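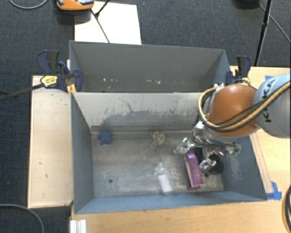
The Ferneo is an open-topped sorting bin for packing benches, returns desks and stockrooms where small mixed goods need to be kept in one place and still be easy to see. It is a plain rectangular container in grey-blue, and two can stand one directly behind the other so that goods are moved from the front bin to the rear one as they are dealt with. A clear bottle lying on its side, a blue star with rounded points and a long purple box can share the floor of one bin with space left between them. The left wall slopes in towards the floor. Bins in daily use pick up scuffs, and the pale scrapes on the right-hand wall and the smears and scratches across the floor are normal wear.

Sizes and stock codes

Ferneo 64: outside length 658 mm, inside depth 300 mm. Code FN-64.
Ferneo 64 pair: two bins of the same size, supplied together. Code FN-64-2.

Both are held in stock at our Nerkau warehouse. Orders placed before noon leave the same day. Pairs are sent on one pallet and need two people to lift down.

Setting up

Stand the bins on a flat bench or a low stand. The Vollach stand fits one bin or a pair and is sold separately. Push the bins together until the end walls meet, then check that neither rocks. If you are using a pair, decide which bin is for incoming goods and mark the outside with a card or tape. Stick-on labels come off cleanly from the outer walls if they are warmed first.

Cleaning

Empty the bin and brush out grit before wiping, as grit is what does most of the scratching. Use warm water and a mild washing-up liquid with a soft cloth. Dry the floor afterwards, and wipe along the foot of each wall where dust collects. Scouring pads will leave marks. Dark rubbed patches on the walls can be lightened with a cream cleaner but may not come out fully.

Orders and spares

For orders of more than ten pairs, or for a mixed order with Tefera shelving, please ask for a written price. Osvaldo Villa looks after trade accounts and can send a sample bin on a month's loan. Samples may have been used before. The return label is packed with the bin, and collection is free from any address on the mainland.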